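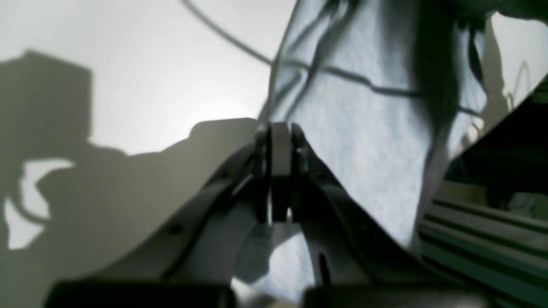
Laundry Arm — Final Report for the Shop Project Elective

Group: Berkay Gezer, Pouran Ghorbani, Malou Kirkegaard
Where: back room, Prutgate shared workshop
Advisor: Umut Soylu

1. What we set out to do

Get a robot arm to fold a T-shirt on a table. One shirt, one table, no person touching it once the run starts. Stretch goal was a stack of shirts. Did not get to the stretch goal.

We picked shirts because cloth is hard. A box stays a box when you grab it. A shirt does something different every time and the arm has no idea what a sleeve is unless you show it. So we showed it, many times, by driving the arm by hand through the fold and saving the runs. By April we had 1,286 saved runs. A lot of them are bad. More on that in section 4.

2. The build

Arm bolted to aluminum extrusion. Two-finger gripper, small camera at the wrist so the software sees close to what the fingers see. Fingers were redone 3 times. First set was too slick and the cloth slid right out. Second set gripped fine but was too thick to get under a hem. Third set is what we kept, with flat pads.

Controller is a secondhand Skurnik board. Works okay once it is warm, dont ask it to do anything in the first couple minutes. Logging software is the Zilthorpe package the workshop already had, with our own script on top to throw away runs where the camera dropped out.

Cables were the thing we underestimated. On the very first day a cable caught on the table edge and pulled a connector halfway out. We rerouted, then rerouted again. Still not pretty. If we had a do-over the cable path gets drawn before the arm gets mounted.

3. Table and starting position

Every run starts the same way. Shirt flat on the white table, turned sideways, neckline left and hem right, sleeves pointing at the long edges. Smooth out the big wrinkles, leave the little ones. We tried leaving it perfectly smooth and the arm learned to only work on perfectly smooth shirts, so no.

Clamps stay at the table. Keep them off the cloth. Check the table has not shifted before you start, it creeps.
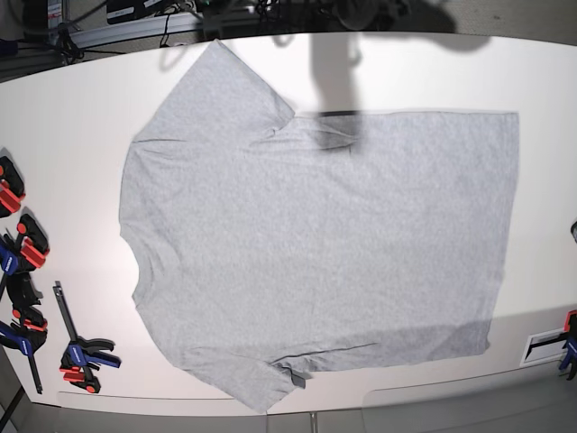

Berkay Dağdelen wrote back on our draft that a fixed start is kind of cheating: in a real house the shirt comes out of the dryer in a ball, and if the arm only works from flat then a person has already done half the job. He wanted that said up front in the report and not buried at the end.

Fair. Saying it. Flattening is its own problem and we ran out of semester. We did 7 tries starting from a crumpled shirt, just to see. None of them got to a fold.

4. Picking up the cloth

The whole thing lives or dies on the pinch. Too high and the fingers close on air. Too low and they push into the table, the arm faults out, and you reset. What worked best was coming in near an edge, closing slow, and letting the cloth bunch up a bit between the fingertips before lifting.

Gray shirts were harder than blue ones for us. Our guess is the shadow of the arm, which is also gray, but we did not test this properly so take it as a guess. Turning one lamp helped some.
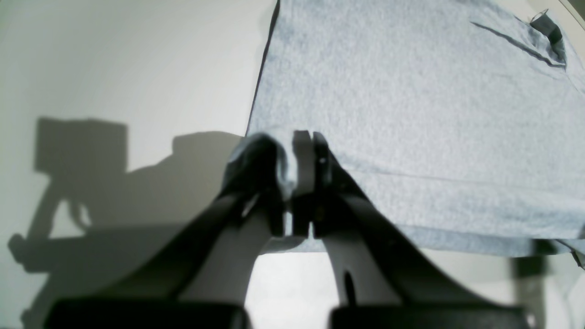
Fig. 3. Gripper closed on a fold of the light blue cloth, wrist camera.

Bad runs were mostly one of two things. Double grab, where it picks up front and back layers when we only wanted one. Or drift, where the pinch is good but the shirt slides along the table during the lift and lands crooked. We kept the drift runs in the training set at first, wich was a mistake. Took them out, retrained, folds got straighter. That was 6 days before the demo — cutting it close.

5. Floor, power, and stopping

Not much to say but it has to be in here. Cables run down the extrusion and onto the carpet. The chair stays pushed back from the rail when the arm is live. One person watches the arm, one runs the laptop, and whoever watches the arm does not look at the laptop.
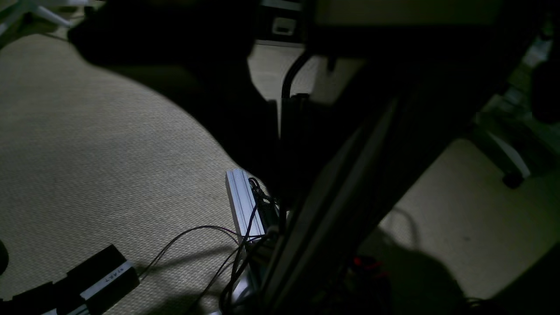

Malou Kirkegaard thinks this section is too short, and that the next group should do the floor cables before anything else, with a proper cover, because a caster rolling over a camera cable will cost you an afternoon and you will blame the software for all of it.

Agreed, adding it to the list.

6. For the next group

Cable cover for the floor.
Draw the arm cable path first.
Sort bad runs the same day you record them. We waited and nobody could remember what went wrong in which one.
Try two lamps from opposite sides.
Crumpled start. Ask Umut first, he has opinions.
Spare finger pads are in the Coşkun tin on the shelf, please put the lid back on.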